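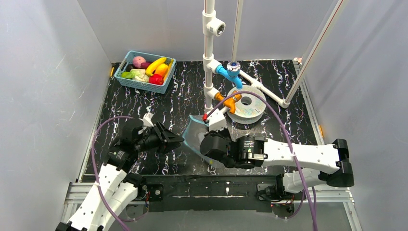

4. Installing and aligning the Jakab bench press

The Jakab is a hand-operated hydraulic press for bending and coining small sheet metal parts, and it must stand on a base which does not move under load. Many workshops ask us if the press can be fixed to an aluminum extrusion rail. It cannot. A rail of this kind is good for light equipment, but the Jakab pushes down and slightly forward at each stroke, and the fasteners in the rail will slide with time. Use a steel bench or the Dikeo stand, and bolt the press directly through the top.

4.1 Before you start

The work takes two persons. The press body weighs 100 kg without oil. Have ready the four anchor bolts from bag C, a torque wrench, a machinist's level, a feeler gauge and the alignment bar, which is packed in the lid of the crate.

Note: If the crate is delivered in cold weather, let the press stand closed overnight in the room where it will be used. Otherwise water can form on the ram.

CAUTION: Do not lift the press by the pump handle or by the hose. Use only the two lifting eyes.

4.2 Placing the press

1. Mark the four hole positions with the paper template. The distance between the front holes is 297 mm, measured center to center.
2. Drill the holes and remove all chips from the bench top. Also look under the bench, where chips like to stay around the edges of the hole.
3. Lift the press with a hoist and lower it over the holes. Keep your hands away from the foot plate.
4. Put in the bolts from above, with the thick washers on the lower side. Tighten by hand only.
5. Set the level on the lower platen, first left to right, then front to back. Correct with the steel shims from bag C. Do not use wood or cardboard as a shim.
6. Tighten the bolts crosswise to 100 Nm. Check the level again, because the foot plate often settles a little at one corner.

4.3 Filling and bleeding

1. Open the filler cap and fill with clean hydraulic oil up to the upper line of the glass.
2. Open the release valve one full turn.
3. Move the pump handle through its whole travel ten times, slowly.
4. Close the release valve and pump until the ram starts to move down. If the ram moves in small jumps, there is still air in the cylinder. Repeat steps 2 and 3.
5. Bring the ram back up, check the oil level and close the cap.

Note: Mixed oils make foam. If you do not know which oil was used before, drain the tank completely.

4.4 Aligning the upper tool

1. Clean the faces of both platens with a dry cloth.
2. Place the lower die in its slot and push it against the rear stop.
3. Fit the upper tool. Leave the two clamp screws loose, so that the tool can still be moved by hand.
4. Lay the alignment bar in the lower die and lower the ram until the tool touches the bar. Do not pump further.
5. Measure the gap on the left and right side with the feeler gauge. Both sides must be equal. If they are not, turn the small screw above the ram - one quarter turn at a time - and measure again.
6. Tighten the clamp screws, first the left one.
7. Raise the ram and take out the alignment bar.

CAUTION: Never make a working stroke with the alignment bar in the die. It is hardened and can break with sharp pieces.

4.5 First strokes

Close the guard and wear safety glasses. Begin with a strip of soft aluminum and read the gauge during the stroke. For the first ten parts, stay below 100 bar. After this the press can be used up to 250 bar, and the relief valve is set at the factory to open at this value. Do not change the setting of the valve. When the guard is open, the pump handle must be locked with the pin.

After the first day of use, tighten the anchor bolts again and look for oil at the hose fittings. The alignment in 4.4 should be repeated after every 4,000 strokes, or sooner if the bend angle is different at the two ends of the part.

Spare shims and bolts can be ordered from Preltik under the number printed on bag C. For questions on tool alignment, please write to Vlasta Hodžić in the service department and give the serial number from the plate behind the pump.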